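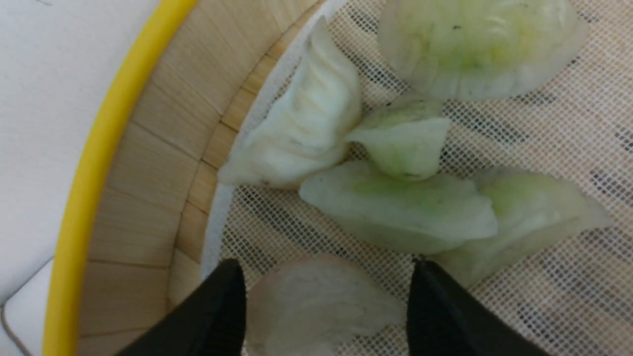 Dumplings on the steamer liner, from the wrist camera. Photo: Ashwin Kurian

I've been grumbling about blocks for years. Colored blocks, wooden blocks, blocks going into bins. They're cheap and they don't rot, I get it, but a robot that can stack blocks has told you very little about what it'll do in your kitchen. So when Shobha Iyer sent me the Stundunari write-up and it was all dumplings, I read it in one sitting with my lunch going cold next to me (soup, sadly).

The setup is simple enough. The team in Holtell recorded 128 demonstrations of a person steering the arm through picking up a dumpling and moving it to a plate, then trained a policy they call Pai on the recordings. No special dumpling model, no rules about where the pleats are. It watches through its cameras and copies what people did. On dumplings like the ones in training it gets 80 percent of them across with the skin whole. On shapes it had never been shown, that falls to 17 percent.

Now, guess which number ended up in the Truvora newsletter!

I'd have put the second one in the headline. A drop that size is the most useful thing in the whole report – it tells you the policy learned those dumplings very well and learned "dumpling" hardly at all. Anyone who has tried to get a job done with one of these systems knows that gap, and most papers make you dig for it. Stundunari put both figures in the same table, right at the front, and I want to give them real credit for that.

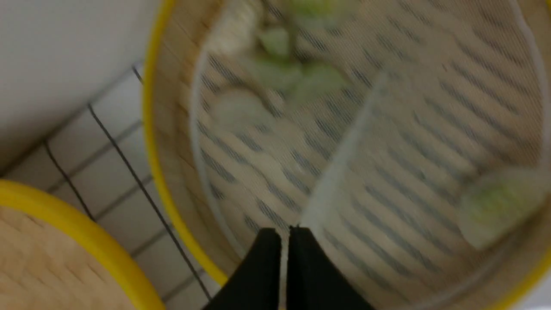 Wouldn't a good touch sensor in the fingertips take care of the torn skins?

It would help with squeezing too hard, though a lot of the tears in the report happen on the lift, when the bottom is stuck and the fingers are already gripping gently enough.

Which brings me to my actual complaint, and it's about the retries. Pai was allowed two attempts per dumpling, and a second try that worked counted the same as a first. I don't love this. A dumpling that's been pinched, dropped and pinched again may still be in one piece, but I wouldn't serve it to my mother-in-law. Shobha thinks I'm being fussy and that people fumble dumplings all the time, me included. Fair! But I don't write up my dinners as results. First-try success should have its own column. 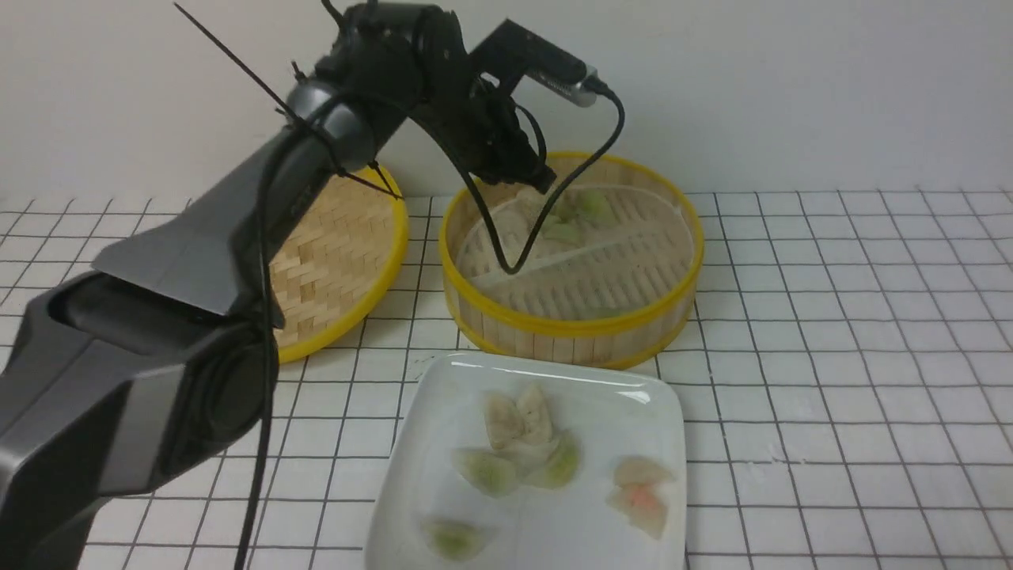

Scoring is where I think this whole field is still too shy. We're happy with done or not done, and soft food doesn't work that way: there's whole, there's dented, there's leaking a little, and there's a wrapper in one place and the filling in another. I'd like a cook to do the grading, somebody with no idea which policy was running. And I'd like results split up by type. A plate like that one has plump pleated dumplings leaning together, smooth green ones next to them, and one with a skin so sheer you can see the orangey-pink filling. Average those into a single percentage and you've thrown away the thing I most wanted to know, namely which kind gives the gripper trouble.

Ashwin Kurian, who ran most of the trials, told me they looked at splitting the results by type and decided they had too few attempts of each to say much. Okay, then run more, or say plainly that you can't tell yet. I'd read that paragraph with pleasure.

None of this makes me like the work less. I'd take one messy dumpling study over another shelf of block stacking, and I hope the next group borrows the idea and goes somewhere even worse with it. Ripe figs, maybe. Or poached eggs – I would pay to watch poached eggs.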